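Winter vomiting bug in Tandstead: your questions answered
Last updated January 30, 2026

How many people have been ill?
The surgery at Cemwood has heard from almost 40 households so far, and we do know that plenty of people simply stay at home and ride it out (very sensibly!), so the true number is likely to be higher.

Should I come in to be seen?
Most people get better in a couple of days with rest and plenty of small drinks, so please ring us first - we're always happy to talk it through with you. Do call straight away if a baby, or anyone older or frail, can't keep fluids down.

When can my child go back to school?
Two full days after the last bout of sickness or diarrhoea, please, even if they're bouncing off the walls by then. Abdella Primary is asking the same of its staff.

Will hand gel do the job?
I'm afraid it doesn't work well on this bug. Soap and warm water are much better, and a good long wash is worth the bother.

Are visits to the Vamix ward still on?
They are, with 4 visitors a day for each patient until the middle of February. If you've been poorly yourself, do leave it for two days after you feel right again.

Where can I get the leaflet?
We've had 500 printed, and you'll find them at the front desk and in the library.
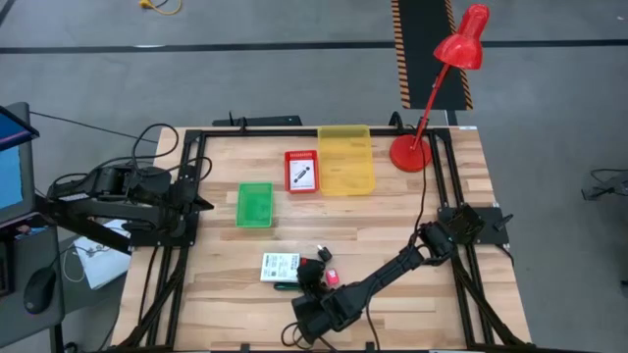
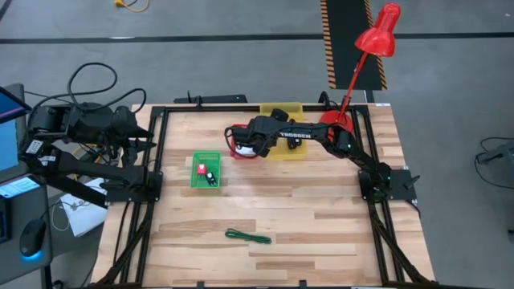 Wooden tabletop and black robot arms, two views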